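Last updated: January

Section 4: Setting up the table and caring for the oiled top

This section covers the Toreck pedestal table in its round version, from unpacking to the first re-oiling. If you have the extending version, go to Section 5, as the column and the fixing plate are different. The loose leaflet in the hardware bag is older than this manual. Where the two disagree, follow the manual.

4.1 Before you start

You will need a second person for steps 5 to 8. The hex key and the flat spanner are in the hardware bag. You will also need a cross-head screwdriver, a spirit level and a blanket or thick rug large enough to lay the top on.

Leave the top in its wrapping in the room where it will be used for two days before fitting it. Stand it upright against an inside wall with the card corners still on. Do not lay it flat on a concrete floor during this time, and do not lean it on a radiator.

Check the hardware bag against the list printed on its label. Missing parts can be ordered from the Grustov parts desk using the number on the label.

CAUTION: The column is heavy at the foot end. Lift it from the foot end and keep your fingers clear of the slots.

4.2 Fitting the feet and column

1. Lay the column on its side on the blanket with the foot slots facing you.

2. Slide each foot into its slot until the shoulder meets the column. The feet are all the same and can go in any order.

3. Put a washer and a long bolt through each foot and turn them in by hand. Do not tighten yet.

4. Screw the levelling pads into the ends of the feet as far as they will go.

5. With your helper, stand the column up and press down on it so that all the feet sit on the floor. Tighten the foot bolts a little at a time, going round in turn, until they are all firm.

Note: If a bolt goes tight before the washer touches the wood, it is cross-threaded. Take it out and start it again by hand. Do not force it with the key.

4.3 Fitting the top

6. Lay the top face down on the blanket. The underside is marked with a pencil line that shows the direction of the grain.

7. Place the fixing plate over the pre-drilled holes. The long slots in the plate must run across the grain. The top will widen and narrow slightly through the year, and the slots allow for this.

8. Lower the column, feet upwards, on to the plate and line up the holes. Fit the short bolts and spring washers and tighten them until the spring washers are flat, then stop.

9. Turn the table over with one person on each side. Hold it by the column and the underside of the top. Do not roll it on its rim.

10. Put the spirit level on the top in two directions and adjust the pads until both read level. Recheck after a week, as carpet in particular will settle.

CAUTION: The finished table must not be used to stand on. The largest load for the top is 80 kg, spread evenly. A load placed at the rim will tip the table well before this figure is reached.

4.4 Where to put the table

Keep it at least 40 cm from a radiator, stove or warm air outlet. Underfloor heating is acceptable if the floor is brought up to temperature slowly in autumn.

Sunlight will change the colour of any oiled wood. Most of the change takes place in the first few months. During that time, move bowls, mats and lamps every few days so that they do not leave pale patches. If a patch does appear, leave that part uncovered and it will usually catch up with the rest.

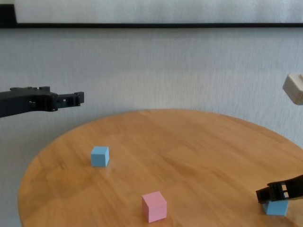
A very dry room is harder on the top than a warm one. If you see fine cracks opening at the rim in winter, move the table further from the heating and put a bowl of water in the room. Small cracks normally close again by late spring. Do not fill them, as hard filler will stop the wood from closing and may cause a longer split.

4.5 Everyday cleaning

Dust with a soft dry cloth, following the grain. For marks that dusting will not shift, use a cloth wrung out in warm water with a few drops of washing-up liquid, then dry the surface straight away with a clean cloth.

Do not use:

- spray polish or anything containing silicone
- bleach, ammonia or window cleaner
- scouring pads, melamine sponges or cream cleaner
- steam cleaners

Silicone deserves a special mention. It sinks into the wood and later coats of oil will not take where it has been. We are often asked whether one use does any harm. It can, and the only cure is to sand the whole top.

Wipe up wine, coffee, vinegar and fruit juice as soon as they are spilled. Use a mat under hot dishes and under plant pots, including pots with a saucer. Rubber and soft plastic feet on lamps or small appliances can stain the oil, so put felt under them.

4.6 Re-oiling

The top leaves the workshop with a full oil finish. It should be re-oiled after the first three months, and after that once or twice a year depending on use. To find out whether it is due, put a few drops of water on the part used most. If they stand up in beads, the finish is sound. If they spread and darken the wood within a few minutes, it is time to oil.

Use Cloltell table oil, natural. The tinted oils in the same range are meant for bare wood and will go on patchy over the existing finish. One 263 ml tin is enough for two full treatments of the standard top.

1. Clean the top as in 4.5 and leave it to dry overnight.

2. Rub the surface lightly with the white pad supplied, following the grain. Press evenly and do not work at one spot. Wipe off the dust with a barely damp cloth and let it dry.

3. Stir the oil. Do not shake it.

4. Pour a small amount on to a lint-free cloth and spread it thinly along the grain. Work from the middle to the rim and finish with the edge. Turn the cloth as it fills.

5. Wait 15 minutes. If dull areas appear, add a little more oil to those areas only.

6. Wipe off everything that has not soaked in, using a fresh dry cloth. The surface should feel smooth and nearly dry to the hand. Oil left standing will turn sticky.

7. Leave the table unused overnight. Keep water off it for a week.

Do the rim and the first hand's width of the underside at the same time. The rest of the underside can be left alone for years.

CAUTION: RISK OF FIRE. Cloths soaked in oil can heat up and catch fire by themselves. Soak used cloths in water as soon as you have finished, then spread them out flat outdoors to dry, away from anything that can burn. Do not put them in a bin or leave them in a heap, even for a short time.

4.7 Common problems

White ring or bloom. Usually caused by heat or damp trapped in the oil. Leave it for a day or two. If it is still there, rub the area with the white pad and a few drops of oil, then wipe dry.

Sticky surface after oiling. Too much oil was left on. Put a little fresh oil on the pad, rub the sticky area until it loosens, and wipe it all off at once. If it has been sticky for more than a week, write to us before trying anything else.

Small dent. Lay a damp cotton cloth over the dent and press it for a few seconds with the tip of a warm iron. Repeat if needed, let the wood dry overnight and oil the spot. This works on dents only. It will not help where the wood has been cut through.

Black spot. Caused by iron and water together, often from a tin or a cast pan left standing. Do not sand it. Black spots can run deep and a hollow looks worse than the spot. Ask us for the repair sheet.

Table rocks. Check the pads first, then the foot bolts, then the short bolts under the top. If it still rocks with all of these tight, loosen the foot bolts half a turn, press down on the column and tighten them again in turn.

Creaking. Nearly always a dry foot joint. Take the foot out, rub candle wax on the shoulder and refit it.

4.8 Parts and repairs

Pads, bolts and fixing plates are kept in stock. Tops can be sanded and re-oiled at the workshop. Please send a short note of what has been used on the surface, including any polish, and address it to Roswitha Tiedemann in repairs. For parts, write to Trevor Gauthier. Remove the top from the column before transport, and keep the bolts in a bag taped to the fixing plate.

The serial number is stamped on the fixing plate and can be read from below without taking anything apart. Copy it on to the inside cover of this manual before you file it away.

Continue to Section 5: Extending version

Contact: Grustov customer desk | © Grustov | Back to top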